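1/ Re-sorting small hardware this week. The bench pile had reached the point where finding one M4 bolt took longer than fitting it. Notes follow, mostly for Nélida Bustos, who asked how I divide things up.

2/ First decision is the organizer. I went with a small upright one: nine drawers, three by three, handle on the lid. I have used the 113-drawer wall type. It holds everything and I could never find anything in it.

3/ Sort by thread first, then length, then head. Head type is what the eye picks up, so people start there, and they end up with four drawers of pan heads in mixed threads.

4/ Top row is for what gets used daily. Bottom row is for heavy stock — nuts, thick washers, anything that makes the unit tip if it sits high.

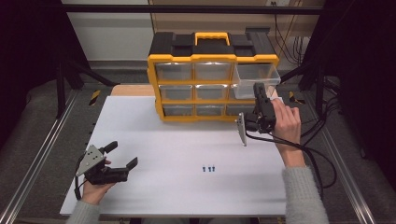
Photo: Damián Huenchumán

5/ Top right drawer is out and empty, the other eight are shut. Three blue screws are on the white board, standing on end. A pale surface helps a lot with parts that size. On bare wood I lose them.

6/ Open one drawer at a time. Two open drawers is how an M3 gets into the M4s, and you find out a month later with a stripped insert.

7/ Clear drawers still need labels. You can see there are screws in there. You can't see the pitch. I print 9 mm tape and put it low on the drawer front so the contents stay visible.

8/ Label format, copied from the old Rindono stock sheets: thread x length, head, finish. So "M3x8 pan blue". No part numbers. Those go in the spreadsheet.

9/ Fill to two thirds. A full drawer sheds parts over the back edge when pulled, and they collect behind the row below. I emptied a Wiegand cabinet in August and recovered enough washers to fill a drawer of their own.

10/ Drawer stops: check them before loading. Pull each one slowly and feel for the catch. If there isn't one, a strip of felt tape along the bottom rear adds enough drag.

11/ Leftovers get one drawer, unlabeled. When it fills, sort it or bin it. Mine gets done on Wednesday, usually.

12/ Next up is the crimp terminals, which are worse. Nélida says she keeps hers in the bags they came in. I have no argument against that yet.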